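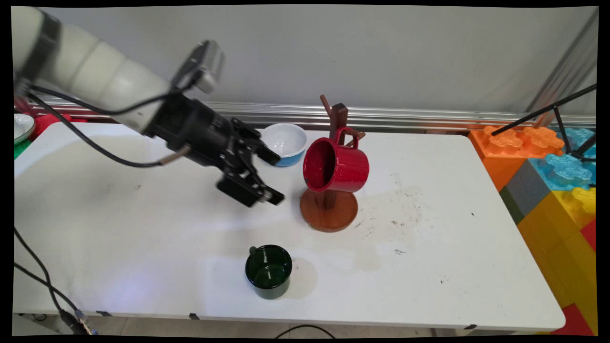 Four months with the Gadel parallel gripper: a home builder's review

I've put off writing this because every time I sat down to do it I changed my mind about the score. First week, I'd have given the Gadel two stars. In March I'd have given it five. I've settled somewhere in between, and since a few of you on the mailing list keep asking whether it's worth moving up from a hobby claw, I'm going to try to get it all down before I change my mind again.

Quick background for anybody new. I have a secondhand arm at the end of my shared workshop, bolted beside a white table, and the long-running project is getting it to hang mugs on a wooden mug tree. Yes, mugs. It sounds like nothing and it has eaten most of my evenings! A mug handle is a small hole, a peg is a short angled stick, and one has to go over the other without the whole tree tipping. If you want to find out how good a gripper is, try that for a while.

What came in the box

The gripper body, two fingers, an adapter plate, a bag of screws and one folded sheet of instructions. The sheet is bad. It shows the adapter plate going on one way in the first drawing and flipped in the second, and I followed the first drawing, and it was the second one. That cost me a Friday night. The screws are decent, though, and they gave me a couple of spares, which I needed (one went straight down the gap behind the bench and lives there now).

It's a chunky thing. I'd been used to a skinny printed claw, and this is a big angular black lump by comparison. My old claw weighed next to nothing and the arm could swing it anywhere. With the Gadel on, plus the little wrist camera above it, I had to go back and slow everything down near full reach or the arm would sag and come in low. Plan on redoing your payload settings. I didn't, and I scraped the table.

Fit and finish

Really good. The fingers close parallel, they come together where you expect them to, and there's hardly any wiggle if you grab one and try to twist it. My old claw had so much slop that I could get a different result from the same program twice in a row. I ran a set of 200 open-and-close cycles on the first weekend with nothing in the fingers, just listening, and it sounded the same at the end as it did at the start.

The cable is where I start grumbling. It's one black cable and it's longer than it needs to be for my arm, so it hangs in a big loose curve under the links on its way down to the gripper. You can tie it up, but tie it too tight and it tugs when the wrist rolls, and then you get a connector working its way loose and a gripper that quits halfway through a move. I've ended up leaving the slack in and keeping my paths away from it. A right-angle plug would have fixed most of this. Come on, Gadel.

How it does with mugs

Better than I hoped on the pick. I approach at a slant, one finger going inside the rim and one outside, and it grabs the wall of the mug very nicely. The red mug I use most has a slick glaze and the old claw used to drop it all the time. With the Gadel I can't remember the last drop that wasn't my own fault.

The hang is harder, and some of that is down to the size of the fingers. The pegs on my tree are short and sit close together near the top, so when one mug is already up there, the gripper body wants to be in the same space as the mug. I had to rewrite the order I hang them in, and I back the gripper out along a much longer path than I used to. If your tree has long pegs spread up and down the post, you'll have an easier time. The green mug has a small handle and that one still makes me nervous. I get it on the peg most days. I wouldn't leave the room while it's trying.

Bowls are fine, by the way. Grab the rim, lift, done.

Software

It talks over the same plug-in that most people use with the Resel controller, and setup was a few minutes once the wiring was right. Force control is a slider with numbers that don't seem to mean anything in particular. I leave mine low and bump it up for heavier things. There's a counter in the settings screen that tells you total grips, and mine reads 1,123 as I type this, which is lower than I'd have guessed given how much of my life has gone into it. They say to re-grease the slides at 3,000, so I've got a while.

One bug to watch for. If you kill power with the fingers closed, it sometimes comes back up thinking closed is open, and the first command after that does nothing. Open the fingers before you shut down and you won't see it.

Compared to the others

I borrowed a Morko for a couple of weeks before buying this. The Morko is lighter and has slimmer fingers, and it was easier around the pegs, no question. It was also mushy. It would close on a mug and then sort of keep settling, and my placements drifted because of it. The Caruso I only tried for one afternoon. Lovely grip, awful noise, and other people do have to work in that room.

So would I buy the Gadel again? For mugs and bowls and general kitchen stuff on a tabletop, yes, I would, and I'd put a third-party set of narrower fingers on the same order. For tight spots I'd look at the Morko and live with the mush. Three and a half stars from me, maybe 4 if they ever redo that instruction sheet.

I'll do a separate post on the finger swap once the new ones show up. If you've already tried it with short pegs, leave me a comment, I'd love to know what clearance you ended up with.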